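Sturau Shallow Tray, Red: Review After Five Months

Reviewed by Hemi Cosgrove
Posted 2/20/23

I bought the Sturau tray to stop losing hair ties. It cost $9 at the Prarberg store, it comes in one size, and it has no lid and no dividers. I have used it every day since I got it. Mine is the red one.
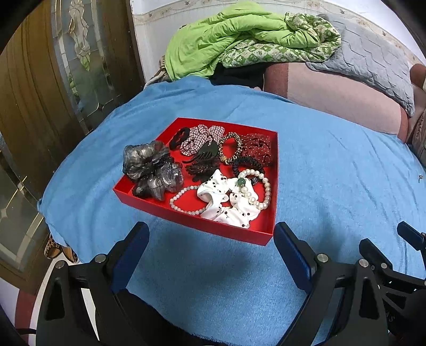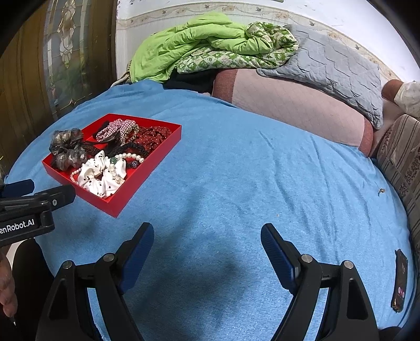
The Sturau is sold as a desk tray, and the label suggests pens, clips and sticky notes. I tried it as a desk tray for one afternoon and moved it to the bedroom, where I had a bigger problem. My hair things used to live in a zippered pouch, and every morning I emptied the pouch onto the bed to find the one I wanted. With the tray I can see what I have. The big sheer scrunchie leans out over the left wall because it is too puffy to sit flat, but the white satin one, the polka dot one and the pearl bracelet can all be picked out at a glance. That is most of what I wanted from it.

Size and shape

The tray is a shallow rectangle with a thin raised rim. Listings for it are vague about dimensions, so go by use instead. It takes my everyday scrunchies, a couple of bracelets and the small hair ties in one loose layer with a bit of overlap. It doesn't take a hairbrush along with all that. I tried, and the handle stuck out far enough that I knocked the whole thing off the dresser.

The walls are low. For hair ties this is good, because you can pinch one and lift it out without digging. For round beads it is less good. I restrung a bracelet over the tray in the fall and two beads bounced straight over the side. If you do any beading, buy something deeper.

Fabric things hold their place better than I expected. Scrunchies press against each other and stop the lighter stuff from sliding when the tray is carried. When I take out the scrunchies and leave only jewelry in there, everything runs to one end as soon as I tip it. I carry it to the bathroom and back most mornings, so I notice this.

Color

I would have bought white if the store had it. After living with the red, I would buy red again for this use. Pale things show up very well on it. My thinner bracelet has small translucent beads and used to disappear on the dresser top, and against the red floor of the tray I can find it without my glasses.

Dark red things are the exception. My burgundy scrunchie has white dots, so I can spot it, but I have a plain burgundy elastic that I overlook every time. The tray also comes in gray and a mustard yellow, according to the sticker on the back.

The red has not rubbed off on anything. I checked this in the first week by leaving a damp white washcloth in it overnight, and the cloth was clean in the morning.

Cleaning

Hair collects in the corners, along with lint from the scrunchies. The corners are tight enough that a cloth doesn't reach all the way in. I use an old toothbrush and warm water with a drop of dish soap, and it takes a minute or so. Hair spray leaves a film on the rim that needs a second pass. I have not put it in the dishwasher and the label doesn't say if you can.

It shows dust more than I would like. If you don't use the things in it daily, you will see the dust before long.

Wear

There are a few fine scratches on the floor of the tray, I think from the teeth of my claw clips, which I tend to drop in from a height. You have to hold it up to a window to see them. The rim has one small nick from the fall off the dresser. Nothing has cracked.

The base has no rubber feet. On bare wood it slides when you bump it — mine traveled a couple of inches every time I opened the top drawer. I cut a piece of shelf liner to go under it and that fixed the problem. On a cloth or a bedspread it stays put without any help.

Compared with the others I tried

Before this I had the Wihongi jewelry organizer, which was $38. It is a much nicer object, with a lid and a velvety lining, but the compartments are made for rings and earrings. One scrunchie fills a compartment and then the lid won't close. I gave it to my sister, who wears rings.

I also tried a Vomden drawer insert for $10. It has long channels, and they were fine for bobby pins and claw clips. Bracelets went in but tangled. It has to sit in a drawer to look like anything, and once my hair ties were in a drawer I went back to wearing the same one every day. I still use the insert for pins.

What I would change

Slightly higher walls, maybe half again as tall. Rubber feet. One removable divider would be useful for keeping bracelets away from the clips, since pearl beads and claw clip teeth do catch on each other. I have been getting by with a small dish for the more delicate pieces.

I plan to get a second tray in March, when the store usually marks down its desk items, and move the bracelets into that one.

Rating: 4 out of 5. I took off one point for the slippery base.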